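Small hands, long days: keeping the Dondia pair in trim

There is a sound a healthy Dondia makes when you close it on nothing at all. The two rubber pads meet with a soft, flat pat, like somebody shutting a well-made drawer, and if you have spent any time near these machines you start listening for it without meaning to. I spent most of a day at the Promia workshop in Wultton listening for it, and I came away wanting a pair of my own, along with the little tray of bushings, the feeler gauges and the tin of grease that lives on the windowsill.

The Dondia is a hand-held gripper. A person holds one in each hand, does an ordinary job with them, and the record of how the job was done goes off to teach a robot arm wearing the same fingers. At Wultton the ordinary job is cloth: picking it up, turning it over, finding an edge, laying it down again. Cloth is wonderfully awful stuff to handle with two rubber blocks. It slides, it bunches, it hides its own corners, and it shows up every fault in the tool long before a gauge would.

So the looking-after matters a great deal here, and the people who do it have got very good at it. The pair gets a short check at the start of each session, a proper strip-down every 2000 grips, and a full rebuild when the linkage starts to feel what they call "porridgy". I never got a firmer definition than that, but I was handed a porridgy gripper to try and I understood straight away.
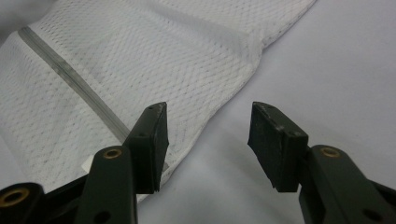 The morning check begins with the pads. You open the fingers all the way, wipe both faces with a damp cotton rag, let them dry, and then look across them towards the window with the fingers nearly shut. What you want is a thin, even line of daylight from top to bottom. A wedge of light means one pad has crept round on its screw, and a wedge is fatal with thin fabric, because the pads pinch at one end and let the rest of the cloth swing like a gate.

Straightening a pad is a two-minute job once you know the trick. Slacken the screw by half a turn, no further. Close the fingers on a slip of card, squeeze, and nip the screw up while you are still squeezing. The card does the lining up for you! I tried to be clever and do it by eye first, and got a wedge going the other way.

Then come the bushings. The old fingers ran their pivots straight in the arm and wore oval within weeks. Promia tried a harder plastic, then a thicker pin, then went to Paulík, a small turning shop on the other side of town, and had metal rings made to press into the holes. The first batch was a shade too tight and cracked a couple of arms on the way in. The second batch went in with thumb pressure and a tap, and the workshop has stuck with that fit ever since. An arm now gets 49 days before anyone even thinks about its bushings, and then it's usually a matter of cleaning out lint.

Lint is the great enemy. It comes off the fabric as a haze you can hardly see, finds the grease, and turns into a sort of grey felt inside the linkage. The cure is to use far less grease than you'd like. A smear on the pin, wiped off again, is plenty. What stays behind after the wiping is the right amount.

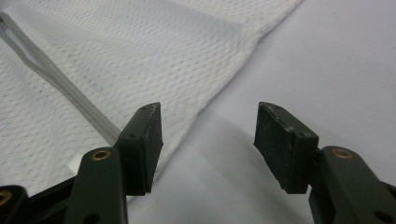 Knowing when to change a pad is the part of the job that takes longest to learn. The makers' sheet says every 1000 grips, and as a rule of thumb it's decent, but rubber wears in its own way and the Wultton bench goes by feel and by looking. Scuffs and fine scratches on the surface are nothing to fret over, and a slightly rough pad often holds a perforated jersey sort of fabric better than a fresh one. Chipped edges go down in the book as "watch". The left pad's lower corner is further along than that, frayed to the point where the rubber looks torn, and a ragged corner is just the sort of thing that can catch in a knit and drag it when the fingers open. When a pad has got to that stage you swap the two together, left and right, so the grip stays even on both sides.

New pads need a bit of breaking in. Straight from the bag they have a skin on them that feels grippy to your thumb and is useless on polyester. The bench keeps an offcut of denim for this, and you simply pinch and drag, pinch and drag, until the shine has gone. I did four pads this way with a mug of tea at my elbow and it was a lovely quarter of an hour.

After the fingers, the cables. They look like the dull bit and they cause more lost mornings than everything else put together. A cable that pulls even slightly will turn your wrist without your noticing, and then the whole session has a lean to it. The rule is to sit down, take hold of both grippers, cross your arms as far as they will go, and feel for a tug. If there is one, give yourself more slack and try again. The connector ends get a look too, mostly for bent pins, and a puff of air.

The small tag on top of each gripper has its own line in the checklist: square, clean, firmly stuck. It gets wiped with a dry cloth only, after an unhappy episode with some window cleaner in August.

Last comes the table. The covering should lie smooth, for a ruck under the cloth will lift an edge that ought to be hard to find, and make the work look easier than it is. Then one practice fold, slowly, with whatever piece of fabric is up first. If the cloth comes up clean and drops when you let go, you're ready to start. 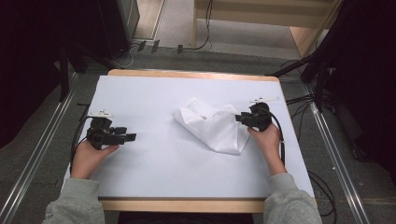 How long does the whole start-up check take?

Allow 15 minutes for the pair, including the practice fold. A pad change adds a little to that, mostly for the breaking in, and a bushing change is best left until the end of the day.

I asked to sit in on a strip-down before I left, and was given the left gripper, a clean tray and a firm instruction to lay the parts out in the order they came off. The pad is first, then its screw, then the outer arm, the pin, the connecting link. Nothing is glued and nothing is hidden, and the whole finger comes apart with two hex keys. It's a delight to work on. I found a plug of grey felt behind the inner pivot the size of a lentil, and was far prouder of it than I should have been.

Putting it back was slower. The connecting link will go on either way round and feels fine both ways until you close the fingers, when the wrong way gives you a faint click near the end of the travel. Mine clicked. Off it all came again, link turned over, pin wiped, pad lined up on the card.

A revised arm is on its way, with a slightly deeper seat for the ring and a cover over the inner pivot to keep the fluff out. Paulík has the drawings. The bench would also like a softer pad for the thinnest fabrics, and there are samples of it in a jar by the vice, waiting their turn with the denim.

I closed the fingers once more before handing the gripper over. Pat.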